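From: Renji Tsuji
To: sim-manipulation list
Subject: Re: [sim-manip] Notes from the Kalville open day?

Chiharu Ishida wrote:

> Did anyone from this list get to the open day at Kalville in December?
> I had a slot for the afternoon and had to give it up. Mainly I would
> like to know (a) whether Plenex now handles articulated objects with
> any friction in the hinge, or still treats them as free joints with
> limits, (b) what step rate they were running, and (c) whether the lid
> task was shown live or as a recording. The abstract said "live" but
> it said that last year too.
>
> Yuto, if you were there, did you get a copy of the handout?
>
> Chiharu

Chiharu,

I went, with Hideaki. We arrived at 10:30 and stayed through the second simulation session, so I missed the hardware tour. Yuto was in the other group and may have more to add on that side.

(a) Hinge friction is in. Each revolute joint now takes a Coulomb term and a viscous term, both set per object in the asset file. There is no stiction model yet. Genji Kawaguchi ran the session and said the current version has a small dead band around zero velocity, which holds a lid in place at most angles but lets it creep if you leave it long enough. He left one running during the coffee break, and the angle readout had moved by a little under a degree when we came back. He considers this acceptable for closing tasks and not for anything that involves balancing.

(b) Physics at 1000 Hz, control at 20 Hz. Rendering is decoupled and was done on the same machine. I asked whether they had tried 400 Hz for training runs. They have, and contact with thin parts gets unreliable: the end of the arm passes through the panel on perhaps one approach in 17. They went back to the higher rate and accepted the cost.

(c) Live, at least in our session. Visitors were allowed to choose the seed. Hideaki typed in 2893 and we watched that one from reset. The object pose and room layout are both drawn from the seed, and the arm starts retracted.

The asset library is the Grodeo set with their own collision meshes substituted. The visual meshes and textures are unchanged, and the textures are low resolution. Kawaguchi's view is that this does not matter for a state-based policy, and they have not trained from pixels on this task. Someone from the Hoshino group pressed him on that, and the answer was that a pixel version is planned with no date attached. I would not wait for it.

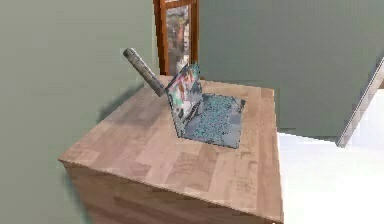 Contact placement is the part I would look at if you plan to reproduce the lid task. The policy is given the hinge axis and the lid corners, and it picks its own contact point. There is no gripper involved in the closing motion; a link of the arm is used as a pusher. In the view attached, the lid is upright and the end of the arm is at the top-left edge of the screen, touching or very nearly so. A contact near the top edge gives the longest lever arm about the hinge, so the force needed is low, but there is little margin before the link slides off. The reward has no term for where contact is made. I asked for the distribution of contact points over the evaluation set, and they had not logged it. Kawaguchi wrote that down.

Two smaller items. The base of the laptop is not fixed to the cabinet top – it is a free body with a friction coefficient of 0.6 – so a badly directed push moves the whole object. An episode is counted as failed if the base moves more than 5 cm. And success is defined on hinge angle alone, with no check on closing speed, so a slammed lid scores the same as a gentle one. I think that should be changed before anyone compares numbers.

I have the handout, four pages, mostly parameter tables. The hinge values are on page 3. I can scan it if Yuto has not already done so.

Renji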